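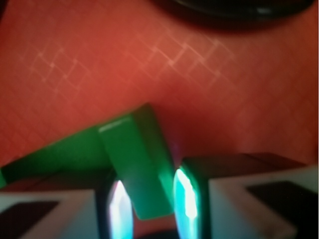
Danilo Catacutan would have spent the whole 2,306 dollars on a better arm and worried about grippers later, and he told me so the first time I showed him my budget. I get it! The arm is the fun part. But my project was a shopping plan for our lab's second pick-and-place station, and the more quotes I collected, the more the small stuff ate the money.

The gripper was my biggest headache. Pronisier quoted 462 dollars for a two-finger unit, with spare finger pads at 29 dollars a set (I put in for two sets, and Danilo thinks that's silly). Leritz was cheaper but wanted 9 weeks for delivery, and we need to be running by March - so that was out.

I kept the test pieces simple, plain blocks like the green one, held between the fingers over a red patterned surface. A wrist camera went on the list too, and so did a mount for it, which I forgot in my first draft. Oops.

Afonso Abreu read the second draft and asked where the cables were. They weren't anywhere. I moved money over from the table and put cables on their own line, along with a spare power supply. Still open: whether Fulcombe will match the Pronisier price. I've emailed them twice and I'm waiting to hear back.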